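Home | Lectures | Exercises | Contact
Last updated: May 27, 2021

Lecture 6 – Grasp width and the control loop 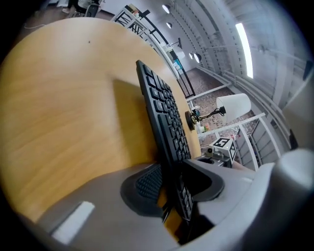 The controller reads the finger width at 100 Hz and the wrist pose at 31 Hz. Before you train anything, you must put both on one clock. Use the Flumer script for this, and check the delay by eye on at least one recording.

A thin, long object gives little width signal – the policy must learn mostly from the pose. Laurier Gill will show how the planner in Norkura treats this case.

Exercise: align the 43 recordings in the folder "Ema" and send your plots to Océane Fortin.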